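Keep the Library Open in the Evening

The Bullow library used to close at eight. In February it began closing at 5, and the town has described this as a small adjustment. I think it is a large one, and I think it should be reversed before people get used to it.

The building is now open 26 hours a week. All of those hours fall at times when most working adults are at work and, for much of the year, when most children are in school. A person who works in Okley and drives home will get to the parking lot after the doors are locked. So will anyone on the day shift at the Pustwood mill. These people pay for the library the same as everyone else does.

The town's case rests on the count at the door. Over one month last fall, 161 people came in after five, and the figure was read out at the budget meeting as if it settled the question. I don't think it does. A door count treats a man who drops off a DVD the same as a girl who sits at a table for two hours and writes a history paper. The second visit is the one a library is for, and it mostly takes place after dinner.

I should say that I was one of the 161. I went in the evening to use the scanner and to read magazines I don't want to pay for. I could rearrange my life to go at noon, and I suppose I will. I have a car and a job that doesn't care where I am at lunchtime. The people I used to see at the long tables mostly had neither. One family came in to use the computers for school forms. An older man read the out-of-town papers front to back and went home when the lights were dimmed. I don't know where they go now, and the town has made no attempt to find out.

We have been told that everything is online. A good deal of it is. The catalog is, and so are the e-books, if you have a device to read them on and don't mind waiting nine weeks for anything recent. But a quiet, heated room with a chair and a table can't be downloaded. In a small house with a television going and two younger brothers, that room is most of what a student needs. The coffee shop on Route 66 is open until seven, and you have to buy something to sit there.

There is also the matter of money, and I don't want to wave it off. Staff have to be paid for evening hours, and evening hours are hard to fill. The heating bill is real. But the savings from closing early come to less than the town spent last year on new signs, and I have yet to meet anyone who had trouble finding Bullow with the old ones.

If the full schedule can't be paid for, there are cheaper ways to get part of it back. Open at noon on two days and close at eight on those same days. The total stays the same and the staff work the same number of hours. The morning regulars, some of whom will be annoyed, would still have their mornings for most of the week. Okley has run its branch this way for years, with a later start twice a week, and its reading room is busy on those nights. I have been there and had to wait for a seat.

Pustwood went the other way. It cut evenings first, then found that fewer people were coming, then cut the mornings to match. Its library is now a shelf and a drop box in the town office. Each step looked sensible when it was taken, because each was based on the numbers left over from the step before. I would like us to stop at the first one.

The budget comes up again in the spring. Residents can speak for three minutes each, and written comments are accepted at the clerk's window until the meeting starts. The meeting is at seven in the evening, so the town does know that this is when people are free.
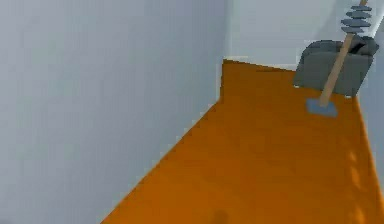

Mladenović

The writer lives in Bullow and has held a library card there for almost 26 years. Letters in response may be left at the front desk or sent by mail.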